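Complaints Against Police in Warico: Who Looks at Them and How Long It Takes

Student project report
Ciarán Lynch and Ho-yin Hsieh

Background

Our project looked at what happens after a person in Warico files a complaint about a police officer. We picked the topic after a public meeting in August where several residents of the Jadalau district said they had sent in complaints and never heard back. We wanted to know if that was common.

The city has used the same process for 15 years. A complaint goes first to the station where the officer works. A supervisor there decides if it should be passed to the review office on Virkow Street. Complaints that are not passed on are closed at the station, and the person is supposed to get a letter.

What we did

We asked the review office for its case log and received 661 entries with names removed. Each entry had a filing date, a type of complaint, a closing date and a result. We sorted them by type and by district. Ciarán did the sorting and Ho-yin checked it a second time. We also spoke to 2 people who had filed complaints after searches of their homes. One of them said officers did not show a warrant when she asked. Her complaint was still open when we talked to her. 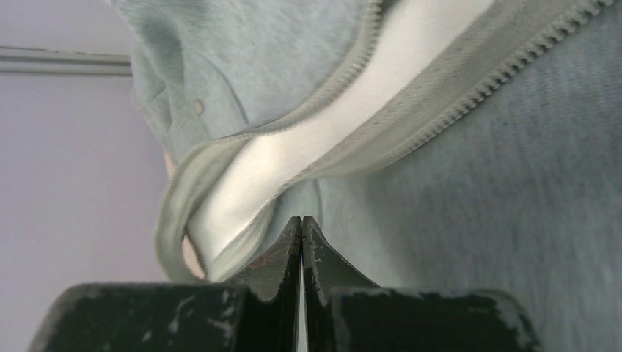

Results

Of the 661 complaints, 452 were closed at the station and did not reach the review office. The most common type was rudeness, followed by use of force and then entry or search of a home. Use of force complaints were passed on more often than the others. For home searches, the log often gave only "no further action" as the result, with no reason written down.

Problems with the data

The log does not show if a letter was sent, so we could not answer our first question. Complaints from the Wan district were entered under two different codes, and we had to combine them by hand. Some closing dates came before the filing dates. We left those entries in the totals but did not use them when we looked at waiting times.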